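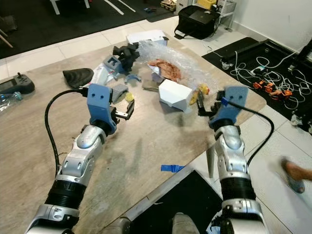 Two arms at a shared sorting table in the Usetti test room, Claltham.

New floor and table rules for robot arm work at Claltham

The Usetti workshop in Claltham has put in force a new set of house rules for work with two-arm robots on open tables. The rules are nine pages long and they apply from March to all staff, students and visiting teams who use the test room.

The text was prepared by Yolotzin Cuautle, who is safety lead at the workshop since last winter. She told this newsletter that the older rules were written for machines behind a fence, and they gave little help to people who stand beside an arm while it picks up small parts from a table.

"We had good rules for the cage and almost no rules for the table," she said. "People were careful, but each one was careful in their own way. A new student could not learn it from paper."

Before writing, Cuautle read the workshop logbooks, which hold 2,283 entries for table sessions. Of these, 1,316 had a remark of some kind and 166 were stops made by hand. She said that most of the remarks were small matters, such as a cable that pulled on a wrist or a part that slid out of reach. No injury was recorded. 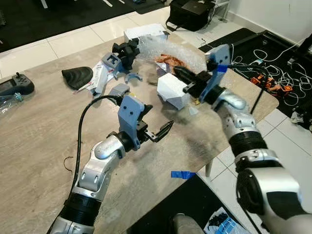
Bubble wrap, a paper package and printed parts on the table, with a gripper on each side.

The longest chapter is on the floor. Cables must run in one direction away from the table, and the place where a person walks must be marked and kept free. Closed shoes are required inside the marked zone, also for a person who comes in for one minute only. Bags stay on the shelf by the door.

A second chapter treats what may lie on the table. Drinks, also closed bottles, are to be kept off it during a session. The hand controller should have a fixed place at the edge on the operator's side, and it must not be put down among the objects. Soft packaging is allowed, but the operator must write in the log that it is used, as film and bubble wrap can catch on the fingers of a gripper.

Speed limits are the part which made the most discussion. Kelemen, the engineering firm that shares the building, asked for a single limit for all work. The final version has two, a lower one when a person is within arm's reach and a higher one when the marked zone is empty. Jisus, a training provider which sends apprentices to the room, supported this solution and will use the text in its own course from the next intake.

The rules also ask for a short check of the gripper at the start of each session and after every hand stop. It takes a few minutes and is signed by the operator.
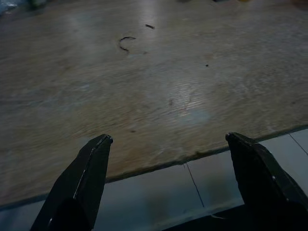 What operators must do at the start of a session

Wipe the table and remove loose wire, threads and chips of material.

Open and close each gripper once with nothing in it, and look at both fingertips for wear.

Move each wrist slowly to its end position and watch that the cable does not become tight.

Say aloud that the arms are live, and wait for an answer from everybody in the room.

Printed copies are at the front desk. Comments in writing are welcome until the end of the winter term, and Cuautle will hold an open hour in the test room at 4 p.m. on the first working day of each month. A French translation is in preparation.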